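Wanpen Limsakul has run the arranging bench at Saengthong for 3 years and supplies the reception tables at Landby. Her method begins with the stems. "I cut at an angle and strip everything that would sit below the rim," she said. "Then I build the bunch in one hand and turn it."
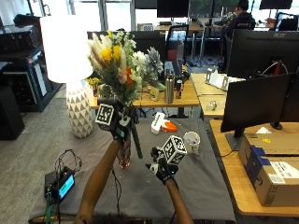 Mixed bouquets are harder to balance than single-variety ones, Limsakul said, as the heads differ in weight and the plumes take up width. She holds low on the stems and leaves the other hand free for corrections. In a bunch with yellow blooms, cream and brownish plumes and a spiky silvery gray flower at one side, she sets the widest material first. The pink glass vase comes last. "The vase should be close to the hand. You don't want to carry the bunch across the table."

Each arrangement is rotated 90 degrees and checked again. Limsakul logged 194 of them in May. She keeps a lamp on at the back of the table when judging whites.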